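Module project, second term. Report on the control and task software, by Radka Grgić and Sorin Shehu.

## 1. What we set out to do

Our project was to write the software that lets one arm tidy a table by voice or typed command, for example "put the bun in the basket" or "put the lid on the basket". The arm, the gripper and the driver layer were already in the lab. Everything above the driver was ours: the object detector, the task planner, the grasp planner and the logging tool. We named the whole thing Nustura, after the folder it was first saved in.

We used a steamer basket with its lid, plus toy food and foam cubes, as the test set. The basket is awkward in useful ways. It is open at the top, its floor is slatted, and it has a wall that the fingers must clear on the way in and out.

## 2. Structure of the software

Nustura runs as four processes that pass messages to each other:

- `detect` takes both camera streams and publishes a list of objects with positions on the table
- `plan` turns a command into a list of steps
- `grasp` picks an approach direction and finger width for each step
- `log` writes everything to disk with one shared clock

The first version had all of this in a single loop running at 20 Hz. It worked until the detector got slow, and then the arm moved in small jerks. Splitting the processes fixed that. The control loop now runs at 40 Hz whatever the detector is doing, and uses the last good object list until a new one arrives.

## 3. Wrist view and the basket rim

The overhead positions were good enough for anything lying flat on the cloth. They were not good enough for going into the basket, so for the last part of the approach `grasp` switches to the wrist camera. It fits an ellipse to the yellow rim and corrects the target sideways until the rim is where it should be for the planned path.

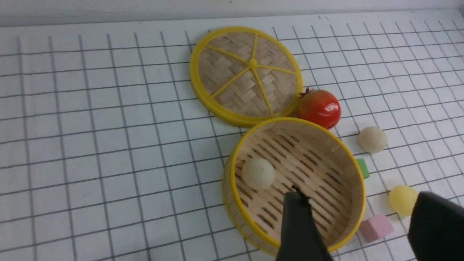 Georgiou asked at our midway review why we didn't trust the arm's own calibration and drop the rim fitting altogether, as it adds a delay to every approach. It was a fair question and we tested it. With calibration only, the arm was faster, but the fingers touched the rim often enough that we kept the correction. The delay is still there and we list it under further work.

The ellipse fit had one problem that took most of a week. The lid has a rim of the same yellow, and when the lid lay next to the basket the fit sometimes joined arcs from both. We tried three fixes:

1. Taking the larger ellipse. This failed when only part of the basket was in view.
2. Masking out the lid with the detector. This worked but depended on the detector running quickly.
3. Starting the fit from the overhead position and throwing away any edge points too far from it. This is what we use now.

## 4. Planning

The planner is a plain search over a small set of actions: pick, place on table, place in basket, place lid. Each action has conditions that must be true first. Sorin wrote the first version with the conditions inside the code, and Radka later moved them to a text file so that they could be changed without a restart.

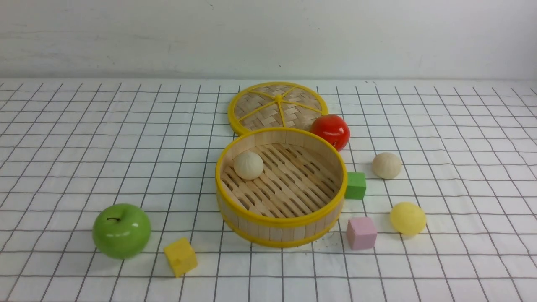
Object names caused more trouble than the search did. Our commands come from people, and people don't always say which object they mean. "Put the bun in the basket" has two possible answers when there are two buns, and the first planner simply took the one with the higher detector score. In a layout like this one, with one bun already on the slats and the other out on the cloth beyond the green cube, it could choose the bun that was already in the basket and report the task as done. We added a rule that an object which already meets the goal is left out of the choice, unless the command says "all". If there is still more than one left, the planner asks.

## 5. Logging

Every run is saved with both camera streams, joint positions, the object list and the plan. Our replay tool, Isatley, loads a run and feeds it back through `detect` and `plan` without the arm. We have 408 saved runs, and before any change is merged we replay all of them overnight and compare the plans. On one Wednesday this caught a sign error in the table transform that would have sent the arm the wrong way.

## 6. Known faults

- 17 of the saved runs still give a different plan on replay. All of them have messages that arrived out of order - we think the fault is in `log` and not in the planner.
- The rim correction gives up if the hand covers too much of the rim.
- Placing the lid has no check at the end. The planner assumes it went on straight.
- The command parser only knows the object names in our list.

## 7. Further work

The next group should start with the lid check, using the wrist camera after release. The rim fit could be run while the arm is still moving, which would remove most of the delay Georgiou asked about. The code and the condition file are in the Clurndale repository, and the setup notes there are up to date as of June.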